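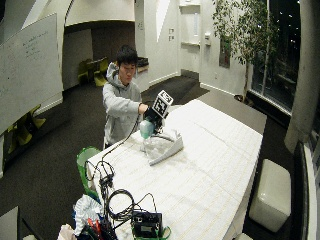 At the long table, with the green bottle.

Minutes, Plundano Paver Dealers' Group
June 2018 | Posted by Austra Dzene

Present: Austra Dzene (minutes), Ilham Nugroho (chair), one delegate each from Bolter, Lau and Pomex. Apologies from the Lau yard manager, who had a truck in a ditch.

1. Previous minutes. Approved after Pomex asked that "heated" be changed to "lively." Changed.

2. Retaining wall block. The spring order came to 3,856 units, of which 902 arrived in a color the catalog calls Harvest and the customers call orange. Bolter has offered to take back up to 100. Ilham will write again and ask about the others. Lau reports that one homeowner likes the orange and wants steps to match. Her address was requested by everyone.

3. Pallet deposits. Discussed for the fourth meeting running. Pomex would like a flat deposit, Lau would like no deposit, and Bolter would like its pallets. Carried over.

4. Display garden. The sample patio has settled on the north side and now holds a decent amount of rain. Agreed to lift and relay the low section on a proper gravel base, as the installation leaflet we hand out has always recommended. Bolter will supply the gravel. Work to finish before the October open house.

5. Payment terms. Ilham proposed 60 days for contractors in good standing. Long discussion of what good standing means — two names came up and are left out of these minutes. Passed, with Lau against.

6. Other business. Polymeric sand: please stop storing it under the leaky end of the shed. We now own several very solid bags. Austra to price a tarp.

Meeting closed when the coffee ran out. Next date to be set by email, once Pomex answers the last one.

2 comments | 3 shares
Contact the secretary | © Plundano Paver Dealers' Group | Back to top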